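Kelta closes its doors at the end of November, after 50 years on Lunstead's main drag. The owner doesn't want a party. She also doesn't want her name in this, fine, so she's just the owner here.

We met in the back of the store, October 30, 2025, between customers. She kept getting up. Kelta sells bedding and curtains, plus whatever else her mother thought the town needed. Buttons. Oven mitts. For a while, snow shovels.

"My mother opened it with 500 dollars and a sewing machine she hadn't finished paying for," she says. "The bank said no. So she asked her sister, and the sister said yes but only till spring."

Did she pay it back by spring?

"Summer. They didn't speak for a bit."

The owner took over in her thirties. Had been working at the Kasprzak mill over in Lasalness, in the office, hated it. Mill's gone now, apartments. She still has a bolt of their heavy white cotton under the counter and won't sell it. I asked twice.

What changed, I wanted to know. I figured she'd say the internet. She did, but it took her a while to get there.

"People used to come in for sheets and stay an hour. They'd tell you who was moving out, who was getting divorced. You knew before the lawyer did, because somebody needed a twin set." She laughs. "Then they'd come in, feel the fabric, take a picture of the tag and go. I don't blame them. I've done it with shoes." 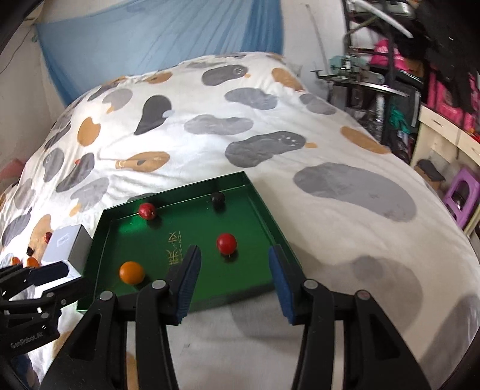

Kids' bedding held on the longest. Grandparents, mostly, who wanted to put a hand on a thing before they bought it. She says plain colors never moved for kids, and that a pattern sells if a four year old can find something in it at bedtime. She had one with little foxes that she reordered for years until the supplier quit making it, and she's still sore about that.

The rent is the other half. It went up 70 percent over two leases. She says the number flat, like she's said it alot. The landlord offered her a smaller unit by the parking lot, no window.

"A curtain store with no window. I told him think about that one."

A customer came in then wanting a rod bracket. Just the one. The owner dug through three drawers and found it and wouldn't take any money. I said that might be part of the problem. She said probably.

What happens to the stock? Markdowns first, started last week. Whatever's left goes to the shelter in Lasalness, they've already asked for blankets. The ledgers she's keeping. Her mother wrote every sale down by hand, and the first page has one line on it, a pair of pillowcases, 716 written next to it with no decimal point.

"Seven sixteen. I hope," she says.

And after November? She doesn't know. Sleep in. Her knees are bad. Somebody offered her part time at the fabric counter out by the highway and she hasn't called them back yet, she might, she wants to see teh winter first.

Phone rang. She went to get it, and I let myself out.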